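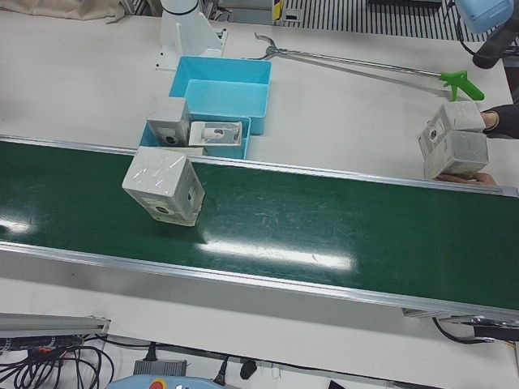 Packing belt, green surface, with one wrapped box toward the left end.

Mistemdale Returns and Repacking
Monthly building and work area inspection
Date: Jan 24, 2026
Inspector: Chiamaka Akpan
Areas covered: receiving, repacking, storage aisles, battery cage, break room, yard
Previous full inspection: September

Marking used: OK, Fix, Watch, N/A. A Fix item needs a name against it before the sheet is filed. A Watch item gets looked at again next month and either closes or becomes a Fix.

1. Exits and walkways

1.1 Main entrance door opens fully and closes on its own. OK
1.2 Rear exit clear on both sides. Fix
Comment: Inside was clear. Outside, a stack of flattened cartons was leaning on the wall next to the door and had slid partway across the step. Moved during the inspection. The cartons belong in the cage by the compactor. Second shift lead to cover this at the next start-of-shift talk.
1.3 Exit signs lit. OK
1.4 Emergency lights come on with test button. Watch
Comment: All came on. The one over the storage aisle entrance was dimmer than the others after a minute. Battery is probably near the end. Zamani has it on their list for the next service call.
1.5 Floor markings readable. Fix
Comment: Yellow line between receiving and aisle B is worn through where the pallet jacks turn. Same comment as last time. Paint is already in the supply closet.
1.6 Floors dry, no loose mats. OK
Comment: Entrance mat was replaced with the heavier one. It lies flat.

2. Fire equipment

2.1 Extinguishers in place, pin and seal present. OK
2.2 Gauge in the green. OK
2.3 Access not blocked. Fix
Comment: Extinguisher 27, by the break room, had a hand truck parked under it. It could be reached but you would have to lean over. There is a hook for the hand truck ten feet away.
2.4 Monthly tags initialed. Watch
Comment: Tag on extinguisher 66 was initialed but with no month written. Corrected today. Please write the month as well as your initials.
2.5 Sprinkler heads clear by at least 18 inches. OK
Comment: Top shelf in aisle D is close. Measured and it passes, but do not stack a second layer up there.
2.6 Alarm panel shows normal. OK

3. Electrical

3.1 Panels closed and clear in front. OK
3.2 Cords free of cuts and tape repairs. Fix
Comment: Cord on the label printer in repacking had electrical tape near the plug. Taken out of service and tagged. Replacement cord requested from the front office. Until it comes, use the printer at the receiving desk.
3.3 No power strips plugged into other power strips. Fix
Comment: Found one under the receiving desk, with a space heater on it. Heater unplugged. Space heaters go directly into a wall outlet or they do not get used. I have said this to the desk twice now, so it is in writing.
3.4 Outlet covers present. OK
3.5 Ground fault outlets trip and reset. OK
Comment: Break room sink and yard door both tested.

4. Repacking area

4.1 Box cutters are the self-retracting type. OK
Comment: One old fixed-blade knife turned up in a drawer. Removed.
4.2 Used blades go in the blade container. Watch
Comment: Container is nearly full. Order a new one before this one is sealed, or people will use the trash.
4.3 Stop controls tested. OK
4.4 Loose wrap and strapping picked up. Fix
Comment: Strapping on the floor behind the last bench. This is the easiest way to go down hard in this building. Bench users sweep at break and at end of shift, not only at end of shift.
4.5 Lighting at benches adequate. OK
4.6 Standing mats in good shape. Watch
Comment: Mat at bench 2 is curling at one corner. Not a trip hazard yet. Turned it around so the curled corner is against the wall.
4.7 Tape guns have blade guards. OK

5. Storage aisles

5.1 Rack uprights straight, no new damage. Fix
Comment: Fresh dent on the first upright of aisle B, about knee height. Nobody had reported it. The bay was unloaded the same morning and roped off. Nanier is coming to measure it and say whether the upright can stay. Do not reload until the green tag is on.
5.2 Load signs posted and readable. OK
5.3 Pallets sound, no broken boards. OK
Comment: Two bad ones pulled and put in the scrap pile.
5.4 Heavy items on lower levels. Watch
Comment: Aisle C has small appliances on the third level. They are within the limit for the beam, but two people are needed to bring one down safely. Lot 2633 should be moved lower when there is space.
5.5 Ladders inspected, feet and locks working. Fix
Comment: The six-foot ladder has a missing rubber foot. Tagged and moved to the cage. The rolling ladder is fine - brake holds on both sides.

6. Battery and chemical storage

6.1 Damaged or swollen batteries held separately. OK
6.2 Sand bucket full and lid on. OK
6.3 Contents list on the cage door is current. Fix
Comment: List on the door is the September version. Current list was on a clipboard inside, where it does no good to anyone standing outside. Swapped.
6.4 Safety data sheets available. Watch
Comment: Binder is complete except for the new Nornitz floor cleaner. Sheet requested from the supplier. Keep the cleaner in its original jug until it arrives.
6.5 Eyewash station runs clear. OK
Comment: Ran it for three minutes. Weekly flush log has a gap of one week in it.

7. First aid and people

7.1 First aid kits stocked. Fix
Comment: Receiving kit is short on finger bandages and has no tweezers. Break room kit is full. Please write down what you take, even if it is one bandage. The sheet is inside the lid.
7.2 Names of trained first aiders posted. OK
7.3 Gloves available in all sizes. Watch
Comment: No small. Over half the people on first shift wear small, so order more of that size and fewer extra large.
7.4 Incident log up to date. OK
Comment: Entry 181 is the latest, a pinched thumb on the yard gate. Follow-up is item 8.2.

8. Yard

8.1 Walking route salted and clear. OK
Comment: Salted before first shift. The corner by the downspout refreezes in the afternoon and needs a second pass.
8.2 Gate latch. Fix
Comment: Latch still sticks, and people are still putting a hand around the post to free it. Grease did not help. Needs a new latch with a longer handle. Quote received, waiting on approval.
8.3 Outside lights working. OK
8.4 Dock plate seated properly. OK
8.5 Trailer wheels chocked. Watch
Comment: Chocked on the day. Drivers who are new to us do not always know where the chocks hang - a sign would help.

Carried over from the previous sheet

Floor line at aisle B (1.5): still open.
Gate latch (8.2): still open, quote in hand.
Break room microwave with broken door: closed, unit replaced.
Missing handrail cap on the yard steps: closed.

Assigned today

Rear door cartons: second shift lead
Rack upright, aisle B: Akpan, with Nanier
Printer cord: front office
Ladder foot: Akpan. If the part costs more than half a new ladder, scrap it.
First aid restock, receiving: receiving desk
Floor line: first shift, before the next inspection. The lane has to be closed four hours for the paint to dry, so pick a morning with no inbound trucks.

Copy posted on the break room board. Send corrections to Chiamaka Akpan.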